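Where the Bowls Live: A Project on Household Storage

Holger Hägglund
Feb 18, 2023

So when our teacher told us to pick one room and write up how it gets used, I figured everyone would go for a bedroom or a garage. I wanted a room where people eat, because in every eating room I know the table ends up holding way more than food, and I have always wondered why nobody puts the stuff away. (My own family is terrible at this, and I'm including myself.)

My plan was simple. I'd look at what was within reach of the table, what was one step away, and what you would have to cross the room for. I called these the near, middle and far zones. My first draft had a fourth zone for things up high, but it got confusing fast and I dropped it after talking to my partner from the Ekström group, who did a laundry room and had the same trouble with shelves.

The near zone is the table itself. It's round with a gray cloth over a light blue one, and it does a lot of work between meals. The chopsticks stay out in a dark gray holder with holes in it, and the kettle is right behind them. Bowls are stacked there too. One more white bowl has a cover on it and sits in a clear plastic bag, and I like that one a lot, it's such a normal kitchen thing to do! I put all of this down as "daily," meaning I think it would be annoying to fetch every time.

The middle zone is a long carved cabinet, and this is where my idea got a little shaky. I expected the cabinet to matter for what's inside it, but for my project the top counts more. It has its own pink checkered cloth and it works like a second table: a green vacuum flask, a blue thermos, a purple bottle, a jar with an orange lid, small packages. Drinks and bits of things, mostly. I'd guess the flasks stay there so the round table has space for plates, but that's my guess and I didn't test it.

The far zone is the big cold stuff and the bulk stuff. There's a chest freezer behind the cabinet and a silver refrigerator further back, and even the refrigerator has things on top of it (a blue bag and a spray bottle). Then there's the glass sliding door, with shelves of bottles and jars on the other side and the kitchen counter. Water jugs are on the floor. I had those down as daily at first and then moved them to far, and I'm still not sure, since a full one is too heavy to put anywhere but the floor.

What I'd change: I would add a shallow tray on the cabinet for the little packages, and maybe a hook for the basket that's on the white box. I would leave the chopsticks alone. In August I want to redo this with a smaller room and see if the three zones still work when everything is basically near.

My grade sheet said the zones were clear but the ending was rushed, so I added the part about the tray.

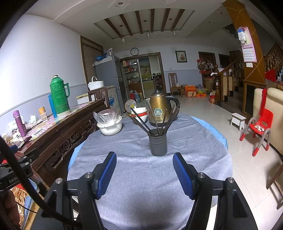 The round table with the carved cabinet to the left and the sliding door at the back.

Recent projects
Elmont: One Closet, Two Brothers
Ekström group: The Laundry Room Shelf Problem
Pronora: What Goes on Top of the Refrigerator
Plollov: Shoes by the Door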